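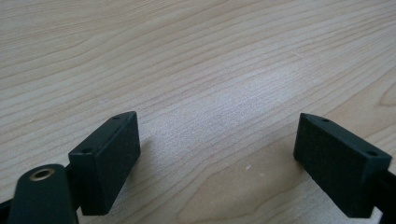
영점

규정 제4조는 한 줄이다. 매 회차는 빈 상태에서 시작하고 빈 상태에서 끝난다.

나는 Durstead 사업장에서 이 조항을 검토하는 일을 맡았다. 직함은 절차 심사원이고, 소속은 Lullix 품질부였다. 심사 대상은 손으로 드는 집게 도구로 탁자 위 작업을 기록하는 공정이었다. 작업자는 도구를 쥐고, 두 손가락을 벌리고, 물건을 집고, 놓고, 다시 벌린다. 벌린 상태를 2초 유지하면 한 회차가 닫힌다.

제4조의 해설은 22쪽에 있다. 초안 작성자는 '빈 상태'를 세 항으로 정의했다. 가항, 두 손가락 사이에 파지물이 없을 것. 나항, 손가락이 최대 개방 위치에 있을 것. 다항, 작업면에 이물이 없을 것.

가항과 나항에는 이견이 없었다. 문제는 다항이었다.

9월 첫 주에 Chaiyaporn 사업장에서 질의서가 왔다. 회차 738번에 관한 것이었다. 개방 구간의 화면에 흰 점이 하나 있다고 했다. 판정자 두 명이 배정되었고, 한 명은 적합, 한 명은 부적합으로 표시했다. 부적합 쪽의 의견란에는 '부스러기'라고 적혀 있었다. 적합 쪽의 의견란에는 '먼지'라고 적혀 있었다. 규정에는 부스러기와 먼지를 구분하는 기준이 없었다.

나는 이물의 정의를 찾았다. 용어집에는 '작업 대상이 아닌 물체'라고 되어 있었다. 물체의 정의는 없었다. 상위 문서에도 없었다. 상위 문서는 물체를 '집을 수 있는 것'으로 전제하고 있었는데, 전제일 뿐 조문은 아니었다.

회신 기한은 오후 6시였다. 나는 회신 초안을 썼다.

"해당 흰 점은 파지가 불가능하므로 물체로 보지 아니한다. 따라서 다항 위반이 아니다."

전송하기 전에 시험을 했다. 절차상 심사원은 회신 근거를 재현할 의무가 있다. 지하 1층 시험실에서 같은 형식의 도구를 꺼내고, 빵 껍질에서 떼어 낸 조각을 탁자에 놓았다. 한쪽 손가락을 조각 옆에 대고 천천히 닫았다. 조각은 손가락 끝면에 밀려 움직이다가 두 면 사이에 끼었다. 들어 올렸다. 조각은 따라 올라왔다.

나는 초안을 삭제했다.

시험을 반복했다. 20회 중 성공은 11회였다. 조각의 크기를 줄이면 성공은 줄었으나 0이 되지는 않았다. 마지막 조각은 너무 작아서 집었는지 집지 못했는지 육안으로 확인할 수 없었다. 손가락을 벌려도 떨어지는 것이 보이지 않았다. 기록지에는 '판정 불가'라고 적었다. 이 시험에서 처음 쓴 칸이었다.

다시 제4조를 읽었다. 빈 상태에서 시작하고 빈 상태에서 끝난다. 확인할 수 없는 조각을 문 도구는 어느 쪽인가. 조문은 상태를 요구하고 있었고 확인을 요구하고 있지 않았다. 확인은 제5조의 소관이었다. 제5조는 판정자가 화면을 100퍼센트 배율로 보도록 정하고 있다. 그 배율에서 보이지 않는 것은 제5조에 존재하지 않는다. 제4조에는 존재한다.

오후 4시에 Zindotar 규격팀과 통화했다. 그쪽은 다항의 원안을 쓴 곳이었다. 나는 원안의 의도를 물었다. 담당자는 문서를 찾는 동안 잠시 말이 없었고, 자판 소리가 들렸다.

"원안에는 다항이 없습니다."

"언제 추가되었습니까."

"2차 개정입니다. 사유란은 비어 있습니다."

"비어 있다는 것은 기재 누락입니까."

"사유 없음도 공란으로 처리합니다. 구분하지 않습니다."

나는 통화 내용을 받아 적고, 구분하지 않는다는 문장에 밑줄을 그었다. 담당자는 다항의 삭제를 원하는지 물었다. 나는 아직 의견이 없다고 답했다. 담당자는 의견 없음도 접수할 수 있다고 했다.

통화를 마치고 시험실 탁자를 닦았다. 마른 천으로 한 번, 젖은 천으로 한 번, 다시 마른 천으로 한 번. 도구를 벌려 탁자 위에 두고 화면을 켰다. 나뭇결이 보였고, 손가락의 그림자가 보였다. 배율을 올렸다. 결 사이에 밝은 점이 있었다. 천의 보풀일 수도 있고 나무의 무늬일 수도 있었다. 손끝으로 눌러 보았으나 손끝에는 아무것도 묻지 않았다. 화면에는 점이 그대로 있었다. 렌즈를 닦았다. 점은 그대로였다.

배율을 100퍼센트로 되돌리자 점은 보이지 않았다.

오후 5시 40분에 회신을 보냈다. 전문은 다음과 같다.

"1. 회차 738번은 적합으로 처리한다. 2. 다항의 '이물이 없을 것'을 '제5조의 배율에서 작업을 방해하는 이물이 확인되지 않을 것'으로 개정할 것을 제안한다. 3. 판정자 간 의견이 갈린 경우 두 의견을 모두 보존한다. 4. 개정 사유는 공란으로 두지 아니한다."

사유란에는 시험 결과를 옮겨 적었다. 성공 11회, 실패 9회. 판정 불가 1회는 반복 시험 이후의 것이므로 별도 행에 적었다. 양식에는 별도 행이 없어서 표 아래에 손으로 선을 그었다.

Chaiyaporn의 답신은 이튿날 아침에 도착했다. 개정안에 동의하며, 다만 회차 739번의 화면에서도 같은 자리에 흰 점이 확인된다는 내용이었다. 740번에서는 확인되지 않는다고 했다. 두 회차 사이에 탁자를 닦은 기록은 없었다. 740번에서 작업자가 집은 것은 흰 접시 한 장이었고, 회차는 규정대로 2초의 개방으로 닫혀 있었다.

나는 740번을 심사 목록에 추가하고, 시험실 열쇠를 다시 신청했다.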